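Stidstead Touch Rugby League – frequently asked questions

Last updated March 29, 2020

How many teams are in the league?
There are 59 registered teams, split by ability into divisions. New teams start in the lowest division with a free place unless the fixtures office agrees otherwise in writing.

How long is a match?
Two halves of 20 minutes, with a break of 2 minutes between them. The clock is not stopped for injuries or substitutions. If a player cannot be moved safely, the match is abandoned and the score at that point is recorded for review.

How many players do we need?
Six on the pitch and up to eight on the side. A team may start with five. A team with four or fewer at the kick-off time has ten minutes to make up the number, after which the match is awarded to the opposition as a 5–0 win.

How are league points awarded?
A win is worth 3 points, a draw 2 and a loss 1. A team that fails to appear gets no points. Teams level on points are separated by touchdown difference, then touchdowns scored, then the result between the teams concerned.

Can a player appear for more than one team?
Yes, provided the teams are in different divisions. A player who has made three appearances in a higher division may not drop down in the same season. Appearances are counted from the match card – a named substitute who does not come on is not counted.

Where are matches played?
All divisions play at the Anda Road ground. Pitches 1 and 2 have floodlights. The pitch number is given on the fixture list and can change up to noon on the day of the match.

What footwear is allowed?
Moulded studs or flat soles. Metal studs and blades are not allowed on any pitch. Referees check footwear before kick-off and a player who fails the check may change and be checked again.

How do we submit a result?
Both captains sign the match card and the home captain enters the score in Foltolis before midnight. If the two teams enter different scores, the signed card is used. Cards must be kept until the end of the season.

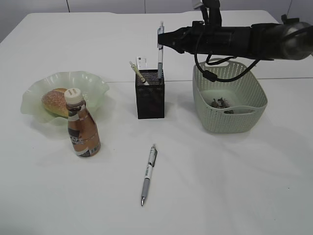
Late scores are marked as pending and do not appear in the table until the fixtures office has seen the card. A second late score in one season costs the team a league point.

Can we move a fixture?
One request per team per season, made at least seven days ahead and with the agreement of the opposition. Requests are made in Foltolis under "Fixtures" – email requests are not processed.

What is the Aidoo Cup?
A knockout competition open to all divisions. The draw is made in May. Lower-division teams receive a start of one touchdown for each division between the sides.

How do I appeal against a suspension?
Use form 127, available from the documents page. It must arrive within three days of the notice. The suspension stays in force until the appeal has been heard.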